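Vunwood通信 技術欄

パイル地の洗浄・乾燥・保管に関する取扱いの見直し

2022-04-24

パイル地製品の取扱手順を改訂した。対象は、Ko工場および保管施設Ududanoで受け付ける短毛パイル、フリース、起毛ニットの各製品で、衣料、寝装品、クッションカバー、ぬいぐるみを含む。毛皮、皮革付き製品、電子部品を内蔵した製品は従来どおり別手順とする。本稿では改訂した箇所を中心に、洗浄前の点検から保管までを工程順に記す。

1. パイル地の構造と呼称

パイル地は、基布と、その表面に立ち上がる毛(パイル)からなる。基布には織物と編物があり、洗浄時の挙動は大きく異なる。織物の基布は寸法が安定しているが、裁ち端からほつれやすい。編物の基布は伸縮性があり立体的な製品に使いやすい反面、水を含んだ状態で吊ると自重で伸びる。伝票の「基布」欄には必ず織・編の別を記入し、判別できない場合は「不明」とする。空欄は認めない。

毛の形状にはループパイルとカットパイルがある。タオルは前者、ビロード類は後者の代表である。カットパイルは毛先が切りそろえられているため、毛の倒れる方向によって光の反射が変わり、同じ染色ロットでも濃淡が異なって見える。受付時に「色むら」と記録された品のうち、実際には毛並みの乱れであるものが少なくない。変色の判定は、毛並みを一方向に整えたうえで行う。

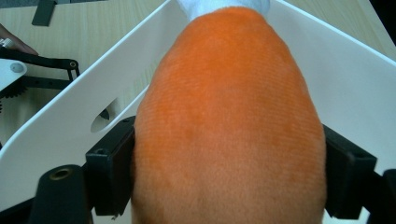

フリースは編地を起毛した素材で、厳密にはパイル織物と製法が異なる。ただし、熱による毛先の変形、摩擦による毛玉、静電気によるほこりの付着という三点では管理上の注意が共通するため、改訂版でも同じ章で扱う。伝票の品名欄には「フリース」「起毛」「ボア」などの表記が混在しているが、名称の統一は今回見送った。工程の選択は品名ではなく、組成表示と基布の欄によって行う。

2. 洗浄前の点検

点検は次の順に行う。

取扱表示の確認。家庭洗濯の可否、上限温度、乾燥、アイロン、ドライクリーニングの各記号を伝票に転記する。表示が摩耗して読めないものは「表示なし」に区分し、手洗い工程に回す。

組成の確認。ポリエステル、アクリル、綿、レーヨン、モヘヤなどの別を記録する。レーヨンのパイルは湿潤時に強度が下がるため水洗いの対象から外し、依頼者に連絡する。

縫い目の確認。縫い目を指で軽く開き、糸切れ、縫い代の不足、詰め物の漏れを見る。漏れがあるものは補修を先に行う。補修に用いる糸は原則としてポリエステル紡績糸とする。

色落ちの確認。白布に常温の洗浄液を含ませ、目立たない箇所に当てて色の移りを見る。濃色と白を縫い合わせた製品では、濃色側の境目に近い位置で必ず試験する。赤、橙、紺の各色は移染の申告が多い色であり、初回の受付では組成にかかわらず試験を省略しない。試験箇所は伝票の略図に印を付け、次回以降の受付で参照できるようにする。

従来の手順では、色落ちの確認は濃色品のみを対象としていた。改訂後は、二色以上の生地を縫い合わせた製品をすべて対象に加える。淡色同士の組み合わせも例外としない。

3. 除じん

水に入れる前の除じんは、仕上がりへの影響が大きい工程である。パイルの根元に残った砂やほこりは、水に濡れると基布側に固着し、すすぎだけでは抜けにくい。吸引は弱とし、毛並みに沿って一回、逆目で一回、再び毛並みに沿って一回の順で行う。ノズルには網を付ける。ボタン類や刺繍のある部分は吸引せず、刷毛を用いる。

粘着ローラーの使用は、短毛のカットパイルに限り認める。長毛品に使うと毛が引き抜かれる。ローラーの使用後に糊の残りがないことを手触りで確かめ、残っている場合は洗浄前に拭き取る。

除じん中に虫害の痕跡が見つかった品は、ただちに袋に密封し、隔離棚へ移す。同時に受け付けた他の品も点検が済むまで次工程に進めない。

4. 洗浄

水温は原則として30度とする。取扱表示の上限が40度であっても、二色以上の生地を用いた製品と、表示なしの製品は30度で処理する。40度での処理は、単色、合成繊維100%、皮脂汚れの申告あり、という条件をすべて満たす場合に限る。

洗剤は中性のWidovを標準とする。弱アルカリ性洗剤は、綿パイルの単色品に限って使用できる。漂白剤は工程内では使用せず、しみ抜きの依頼がある場合に別伝票で扱う。柔軟剤については、吸水性を必要とするタオル類には使用しない。その他の品では任意とするが、使用の有無を必ず記録する。

Widovの希釈は容器の表示に従い、計量器を用いる。目分量での投入は禁止する。過剰な洗剤はパイルの間に残り、乾燥後のべたつきや再汚染の原因となる。洗剤を先に水に溶かし、完全に分散してから製品を入れる。製品に原液を直接かけない。

機械洗いでは、製品を裏返せるものは裏返し、裏返せないものは目の細かいネットに入れる。ネット一枚に一点とし、製品がネットの中で大きく動かない寸法を選ぶ。詰め物のある製品は、偏りを避けるため手洗いとする。

手洗いは押し洗いとし、もみ洗い、こすり洗いは行わない。汚れの強い箇所は、やわらかいスポンジで毛並みに沿って押さえる。汚れが落ちない場合は浸漬を延長せず、いったんすすいで乾燥させ、しみ抜きの要否を判断する。濃色と淡色が接する製品では浸漬そのものを行わない。

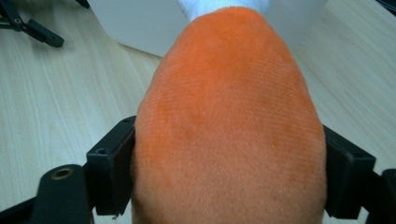
Vunwood 繊維管理部 洗浄技術課

5. すすぎと脱水

すすぎの水温は洗浄時と同じにする。温度差が大きいと、毛を含む混紡品では収縮やフェルト化が起こりやすい。すすぎ水に泡がなくなっても、詰め物の内部には洗剤が残っていることがあるため、製品を押して出た水を透明な容器にとり、泡立ちを確認する。

脱水は短時間とし、詰め物のある製品はタオルで包んでから脱水槽に入れる。槽の片側に偏らないよう、必要に応じて乾いたタオルを加えて釣り合いをとる。手で絞ることは禁止する。絞りじわはカットパイルでは毛の倒れとして残り、スチームを当てても完全には戻らないことがある。

脱水後は放置せず、ただちに形を整える。濡れた濃色品と淡色品を重ねて置いてはならない。移染の多くは洗浄中より、脱水後の静置中に生じる。台車に移す際も一点ずつ間隔を空け、間に合わないときは白い綿布を挟む。ビニールシートは水分が逃げないので使用しない。

6. 乾燥

平干しを標準とする。編物の基布をもつ製品、詰め物のある製品は吊り干しの対象としない。台は網状のものを用い、上下から空気が通るようにする。直射日光は避け、送風は弱とする。途中で製品を返し、接地面を変える。

乾燥室の相対湿度は40%を目標に制御する。過度に乾燥させると静電気が生じ、空気中の繊維くずを引き寄せるため、これより低く設定しない。湿度計は送風口の正面に置かず、台の高さに合わせて設置する。

タンブル乾燥は、取扱表示で許可された品に限る。その場合も排気温度の上限を60度とし、ポリエステルの短毛品では送風のみの運転を先に行う。アクリルのパイルは熱で毛先が縮れやすく、一度縮れたものは復元できない。表示で許可されていても、アクリルの混用があるものは平干しに切り替える。

詰め物のある製品の乾燥確認は、表面の手触りだけで判定しない。厚みの最も大きい箇所を両手で押さえ、冷感の有無を確かめたうえで、乾燥前の質量と受付時の質量を参照して判断する。受付時の質量を量っていない品では、平干し終了後さらに一晩置いてから判定する。

7. 毛並みの調整

完全に乾く前に一度、乾いてからもう一度、ブラシをかける。短毛品には馬毛、中長毛品には先の丸い金属ピンのブラシを用いる。最初に逆目で根元を起こし、次に順目で整える。力をかけて繰り返すと毛が抜けるため、同じ箇所への往復は最小限とする。

圧痕のある箇所はスチームで起こす。スチームは生地から離して当て、アイロン面を接触させない。蒸気を当てた直後は毛が柔らかく、そのまま触れると指の跡が残る。冷めてからブラシをかける。縫い目の際は毛が縫い込まれていることがあり、目打ちの先で引き出す。引き出しは縫い糸を傷めやすいので、依頼がある場合か、外観に明らかな影響がある場合に限る。

毛玉は毛玉取り器を用いず、はさみで一つずつ切る。基布をつまみ上げて切ると穴があくため、製品は平らな台に置いて作業する。

8. 保管

保管室の相対湿度は60%を上限とする。上限を超えた場合は除湿を行い、超過した時間帯を管理簿に記入する。Ududanoの保管室では、扉の開閉が多い時間帯に湿度が上がる傾向が続いており、3月に入出庫の時間帯を分ける運用に変更した。

パイル面同士を圧着させない。平たい品は中表に折らず、薄紙を挟んで巻く。立体の品は箱に立てて入れ、上に物を載せない。圧縮袋は使用しない。箱は通気孔のある紙箱とし、樹脂製の密閉箱は輸送時に限り使用する。

防虫剤は毛、絹、モヘヤを含む品に用いる。異なる種類の防虫剤を同じ箱に入れると溶けてしみになる組み合わせがあるため、前回の使用記録を確認し、不明の場合は箱を交換する。合成繊維のみの品には原則として不要であるが、食べこぼしや皮脂が残っていれば虫害の対象となる。洗浄前の品を保管棚に置かないという規則は、この点を理由に従来から変えていない。

着色した薄紙、新聞紙、印刷のある包装紙は、製品に直接触れる箇所では使用できない。荷札は綿のひもで結び、ピンや粘着テープで留めない。荷札のインクは耐水性のものを用いる。

9. 伝票様式の変更

今回の改訂に伴い、受付伝票に次の欄を追加した。基布の種別、色数、色落ち試験の位置と結果、受付時質量、柔軟剤使用の有無。旧様式の伝票は、残部がある間は備考欄に上記を記入することで使用できる。ただし詰め物のある製品については、受付時質量の記入欄が必須であるため、新様式のみとする。

質量は乾燥した状態で量る。受付時に湿っている品は、その旨を記入し、量り直した値を併記する。はかりの点検記録は各室の管理簿に綴じ、伝票には転記しない。

Ko工場では、しみ抜きの別伝票を本伝票の裏面に貼付していたが、剥がれによる紛失があったため、番号をそろえて別に綴じる方式に改める。Ududanoで受け付けてKo工場へ回送する品については、番号の頭に受付施設の略号を付ける。略号の一覧は手順書の付表にある。

10. 未決の事項

酵素入り洗剤の使用については、毛を含む混紡品での影響を確認中であり、今回の改訂には含めていない。長毛ボアの乾燥時間の基準も現行のままとした。リサイクルポリエステルを用いたパイル地は、組成表示上は通常のポリエステルと区別されないことが多く、受付段階での識別方法が定まっていない。取扱いはポリエステルの項に準じる。

手順書の改訂版は各作業室に備え付けた。旧版は回収箱に返却すること。本稿と手順書の記載が異なる場合は、手順書を優先する。

閲覧 1,335 シェア 60 コメント 30

関連記事
・Widovの希釈濃度と計量器の点検
・保管施設Ududano 入出庫時間帯の変更について
・編地と織地の見分け方 受付担当者向け資料
・防虫剤の種類と併用の可否
・Ko工場 乾燥室の湿度計の設置位置

お問い合わせ:Vunwood 繊維管理部 | © Vunwood | ページの先頭へ戻る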